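Section 2: Sweeping a shiny tile floor

I'm Nayeli, and I put this guide together after my sister moved into the Moon building and asked me why her floor always looked dusty (hello, glossy tile!). It goes with the Plaris broom and dustpan set, but any push broom will get you through it.

Before you start
Pick up whatever you can carry. Bottles, shoes, toys, all of it. Cords get moved to the wall or looped up off the floor.

Caution: bristles love to grab a loose cable. I once dragged a lamp halfway across the bedroom!

1. Screw the handle into the head until it stops. Give it a wiggle, and if it rocks, do another turn.
2. Start in the corner farthest from the door.
3. Push in short strokes, about the length of your forearm. Long ones just fling the dust ahead of you.
4. Lift the head at the end of each stroke and tap it once.
5. Go along the grout lines first, then across them. Grit hides in there like you wouldn't believe.

Note: for tight spots I sit down low and work the broom with both hands on the handle. It's slower, but you see every crumb.

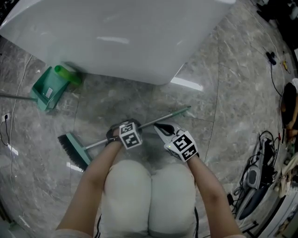 2 min read

On a gray marble-look tile like this one, the white veining hides fine dust really well, so check it with the light shining across the floor. The dustpan can wait off to the side until you have a proper pile.

6. Set the pan flat, sweep in, then pull back an inch and sweep again to catch that annoying last line.
7. Empty the pan right away and hang the broom up, bristles off the floor.

Washing the head is in Section 3.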